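**Arken Manipulation Group**

**1/** We are pleased to share a result from our work on grasp selection in clutter. The method is called Tratik. It was developed by Dzintra Jankauskaitė and Holger Strömberg, with support from our partners at Sirkance.

**2/** Most grasp planners score every candidate from one fixed overhead view. Tratik scores them again from the wrist camera during the approach, and it may change its target until the last few centimeters of travel.

**3/** The second scoring pass uses 16 candidates per object. It runs on the robot's own computer - no external server is involved.

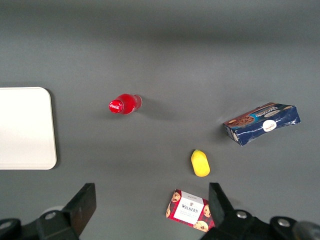 *Wrist view with a Walkers shortbread box between the open fingers. A small yellow object, a navy cookie box and a Coca-Cola bottle lie farther out.*

**4/** Packaged goods are a demanding test. Printed food on a carton can be mistaken for a separate item, and clear plastic returns poor depth readings. Our earlier planner, Lie, often placed grasp points on the artwork of a box instead of on its edges.

**5/** We ran 1472 grasp attempts with each planner, using the same objects and the same starting layouts. Tratik had fewer failed grasps overall. The largest gain was on flat cartons lying at an angle to the gripper.

**6/** The gain on bottles was small. When a bottle rolls at first contact, the wrist view updates too slowly to correct the grasp. Dr. Strömberg is now testing a shorter update cycle.

**7/** Two limits should be noted. All trials used a plain tabletop, and the gripper had 2 fingers throughout. We make no claim about shelves, bins or suction tools.

**8/** Almost 1000 of the recorded attempts will be released in October, failed grasps included. Each record holds the wrist images, the candidate scores and the final gripper pose.

**9/** Dr. Jankauskaitė will present the method at our open lab session on Saturday. Questions on the scoring step may be posted under this thread.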